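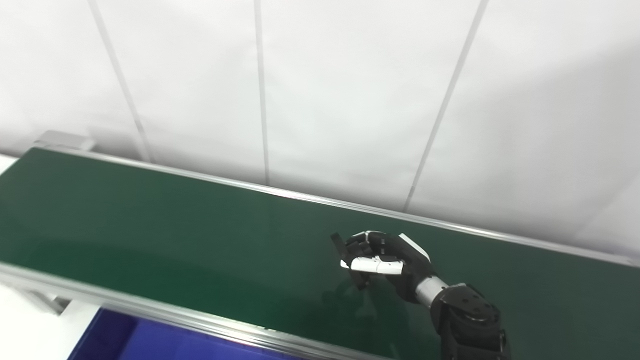
4 min read

Killeck Road Allotment and Garden Society
Minutes of the July meeting, 7:00 p.m., upstairs room at the Drenis

Present: Miklós Balogh (chair), Irén Rácz (minutes), Erzsébet Lakatos, Jummai Okonkwo, and nine other plot holders who signed the sheet, one of them illegibly.
Apologies: Amancay Palma, who is in Prullavthorpe until the end of the month and has asked that somebody pick her beans.

1. Minutes of the June meeting
Approved after one correction. Erzsébet did not "storm out" in June. She left to move her car. The minute-taker accepts this.

2. Water
The meter reading was passed around and met with silence. Jummai reported that the hose on the lower path had been left running overnight again, and that plot 13 now has what she called a shoreline. Plot 13 said it was not him. Everyone else said the same.
Miklós proposed a timer on the lower tap. Erzsébet asked whether this was the timer bought last year. It is. It is still in its packaging in the shed, under the netting.
Agreed: Miklós to install the timer.

3. The Shek shredder
The society's Shek shredder has jammed again, this time on rhubarb. Irén wishes it recorded that the laminated sign on the lid says NO RHUBARB and that she made the sign herself. There was a long exchange about whether rhubarb leaves count as rhubarb. A vote was called for and then nobody could agree on the wording.
A repair has been quoted at $94. A member asked what a new one would cost and was told to be quiet.
Agreed: repair it. Jummai to take it in, if someone with a larger trunk will help. Someone with a larger trunk was looked at. He agreed.

4. Zucchini
Three members arrived with bags of zucchini to give away. No one took any. At the close of the meeting the bags were still by the door, and there was one more of them than before.
The chair reminded members that leaving zucchini on another person's plot is not a gift.

5. Open afternoon
To be held in August, 2 p.m. to 5 p.m. Last year's takings came to $100 even, a figure Erzsébet finds suspicious. Miklós explained that he had rounded it up out of his own pocket to make the sums easier. He was thanked, and asked not to do it again.
Teas: Erzsébet. Plant stall: Jummai. Largest marrow: rules as before, meaning the marrow must have been grown by the person entering it. This was read aloud twice, at the request of plot 6.
Irén asked who would judge. Discussion moved quickly to parking.

6. Parking
Visitors to use the verge. Members to use the verge too, and to stop pretending the turning circle is a space.

7. Any other business
a) The gate code is to change on the first of the month. The new code will not be written on the gate.
b) A complaint was received about a scarecrow facing directly into the neighbor's kitchen. The owner will turn it.
c) Amancay's beans: Jummai will pick them. Plot 13 offered as well and was thanked.
d) Miklós asked if anyone had seen his good trowel. He asked this in May and June.

The meeting closed at 8:50 p.m., the room being needed for darts.

Next meeting: August, same room, same time. Timer to be reported on.

I.R.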